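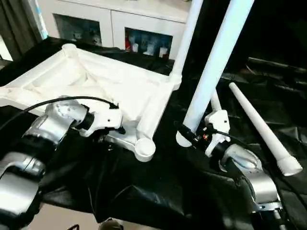 3.2 Recruitment and recall of patients

The patients were recruited from two dental practices in Illumham, both of which use the Hirnico booking system. We sent 2,000 letters to adults who had received at least one porcelain veneer or crown on a front tooth. The letter was short and asked only whether the person would agree to come for a free check of the gums and the restoration. In total, 428 persons answered yes and came to the first visit. For those who did not answer, we had no permission to look into the dental records, so a comparison between the two groups was not possible.

At the first visit each patient filled in a questionnaire of two pages. The questions concerned cleaning habits, sensitivity to cold drinks, night grinding, and satisfaction with the color of the restored teeth. The same dentist (Eirini Gavalas) then examined the gum margin and recorded bleeding on gentle probing as present or absent. Teeth with a temporary crown were left out. 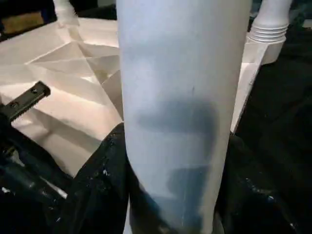 Figure 2. White cylinder between two black gripper fingers.

The recall visit was planned for September of the following year. Patients got one reminder by telephone, and a second by mail if the call was not answered. Around 200 patients asked for a different time from the one offered, mostly in the evening, and the practice in Tambunan Street was able to offer this. The other practice closes at five, which may explain a part of its lower attendance.

Color satisfaction was recorded again at recall with the same wording. We did not show the patients their earlier answers. Where a veneer had been replaced between the two visits, the tooth was kept in the table of events but removed from the analysis of color. Missing answers were left as missing and were not estimated.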